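Workshop notebook, round side table (Damcombe room)
9/22/26

Started on the bedside table today. Kyu-ri asked for a written record before we change anything, so I write down also the small things. The drawing we have is from May and it shows a plain top, but the real one has a raised rim. I must correct the drawing.

Body under the top is curved and goes in panels, with a dark narrow gap between two of them. The wood of the body looks darker and more gray from the side than the top does. Legs are slim and dark brown, joined near the floor by flat metal crossbars that meet in a Y. There is crumpled white paper or tissue under the foot of one leg. I left it in place until I can check the level with the long ruler.

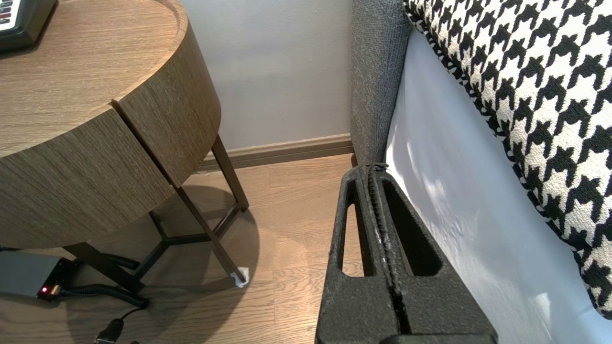
Things that live on the table

The desk phone stays on the table, Ashley was clear on this. The remote also must have its place, because guests put it everywhere and then call the desk. My proposal is a shallow tray of 300 mm, cut from the leftover Drava board, with felt under it. 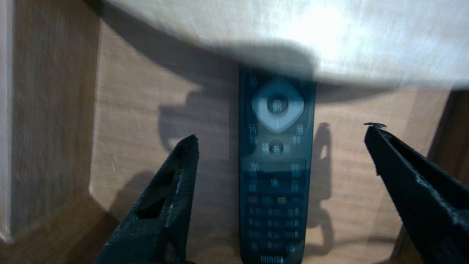 For the tray I compared two ways. First way is an open tray where things lie flat. Second way is a stand with a slot, where things stand up. I prefer flat. With the Philips lying down, all of the keys can be read from above, also the row of four colored ones, and in a slot the lower part with the numbers would be hidden. The inside edge should be 6 mm high, not more, or fingers cannot get under. Felt to be ordered from Song, item 209, dark gray.

Position of the table is the next question. It stands in the nook beside the bed, and the black coiled cord hangs down the wall from the plug toward it. If we move the table forward to clean behind, we must look at this cord first. I would like a mark on the floor under the crossbars, very small, so the table returns to the same place.
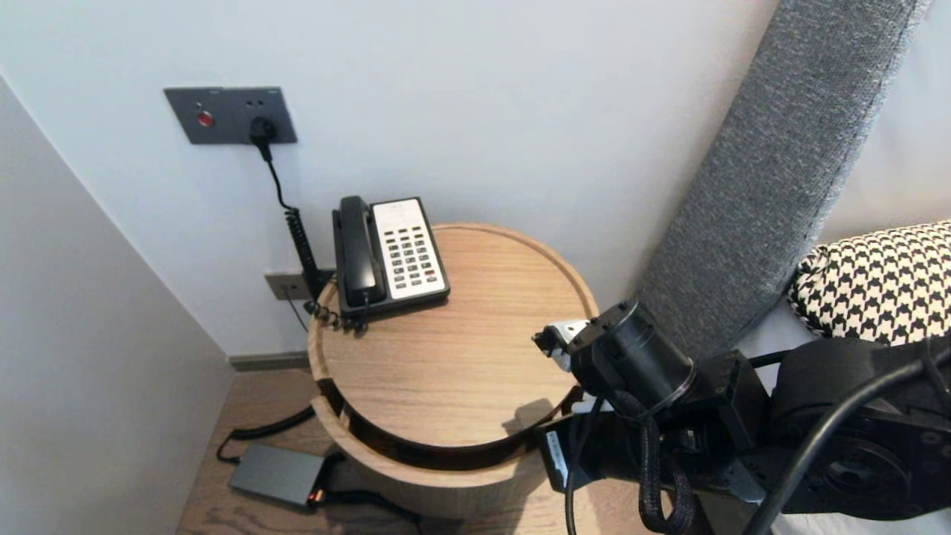 Kyu-ri Sun read this and wrote in the margin that the rim is already enough of a tray, and a second one inside will collect dust. She would put only a piece of felt, cut round. I think she can be right. Try both before cutting the Drava board.

Open: level check, drawing, ask Dritenberg for the oil they used on the top.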